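4.3 Wording of surface entries

The third part of the analysis dealt with the words agents and tenants used for walls, benchtops, doors and floors. All 284 reports had at least one surface entry. Most had several for each room, and kitchens had the longest entries by a clear margin. Bedrooms were often covered in a single line, such as "walls good, carpet good, blinds work", even where the same agent had written a full paragraph for the kitchen next door.

The two towns differed in layout. Agencies in Pallville used a printed form with a narrow column for comments, and the entries there tended to be abbreviations. "Clean", "undamaged" and "working" were reduced to ticks under C, U and W, with a word or two beside them if the agent had something to add. Agencies in Tuhiwai used an online form that accepted up to 1,000 characters for each item. Very few entries came close to the limit. The extra room did change the style, however, and Tuhiwai agents were more likely to give a location ("left of the cooktop", "behind the door at handle height") along with the type of mark.

Location mattered more than we had expected when the reports were read against the dispute files. Of the tenancies in the sample, 41 ended in a disagreement over the bond that involved a surface. In the files with a location in the entry report, the two sides usually argued about how bad the mark was. In the files without one, they argued about whether it was the same mark at all. One Pallville file contains four letters about a scratch on a laundry benchtop. The entry report said "minor scratches", the exit report said "scratch to bench", and neither party could show which scratch the other meant. The matter was settled by splitting the cost of a repair, and the agent noted on the file that she had spent more time on the letters than the repair was worth.

The word "minor" caused trouble more generally. Agents used it for size, for visibility and for cost, sometimes on the same page. A chip in a tile could be minor for being small, while a faded patch across half a wall was also minor, apparently on the grounds that it would not need repainting. Tenants rarely used the word. They were more likely to compare the mark to something familiar, such as a coin, a grain of rice or a thumbprint, or to say how far from it they had to stand before it disappeared. Comparisons of this sort read oddly on a form but held up well at the end of a lease, when someone else had to find the mark again.

Colour terms were less of a problem than we had been warned. Agents at both sites described paint loosely ("cream", "off white", "beige") and this was seldom disputed. The exception was discolouration. "Yellowing" and "greying" were both used for change over time, but they were also used for how a wall looked at the time of the visit, and an inspection done late on an August afternoon could produce a grey wall that was plain white again by the exit visit in summer. McIver's earlier notes on rental housing in Bruvwood raise the same point about ceilings, where an agent had recorded smoke staining in a room that was simply dim.

We therefore coded each surface entry for two things: whether it named a mark, and whether it named a tone. A mark was anything with a position and an edge, including chips, scratches, dents, spots and holes. A tone was anything said about the lightness or colour of a surface as a whole. Entries such as "dirty" or "tired" went into neither group and were set aside. Both coders worked from the text alone on the first pass and looked at the attached photographs only on the second.

Figure 2. Mark and tone on a white surface.
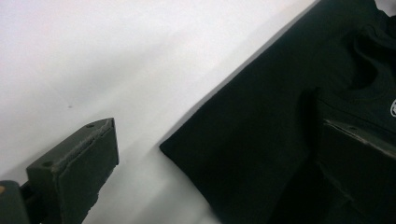
Condition entries for white surfaces were the hardest to code, and they were where the coders disagreed most often. Agents looking at a white benchtop or a painted shelf tended to write about the tone first, and a good many wrote about nothing else. A small mark was then left to the tenant to add, if it was added at all. Figure 2 has both features together. The white surface goes from very bright at the top to a slightly greyer tone lower down, and the grey is soft shadow with no clear edge. Near the middle left there is one tiny dark speck. Under our scheme the speck is a mark and would be entered with its position, while the shading is not a property of the surface and would be left out. A reader who had only the words "some greying, otherwise clean" would have the wrong idea on both counts.

The second pass changed the coding of tone far more than the coding of marks. When the coders could see the attached photographs, a number of entries first read as discolouration were moved to a separate group for lighting. Marks mostly stayed where they were. In a few reports the photograph showed a mark that the text did not mention, and these were logged but not counted, as the text was the object of study.

Tenant additions deserve a short comment. Under the rules at both sites tenants have a set time to return their copy with changes, and those who did so mainly added marks. Hardly any changed the agent's description of tone. Several of those we interviewed said they had not known they were allowed to disagree with a word like "good". One Tuhiwai tenant had drawn a small plan of the kitchen on the back of the form, with crosses for the chips in the benchtop. The plan was scanned with the rest of the report and was later accepted by the agency without discussion.

The Tultov forms, which were collected for the pilot, are not included in the totals given here. They used a numbered scale for each surface in place of comments, so there was no wording to code. They are considered again in Section 5 along with the question of scales.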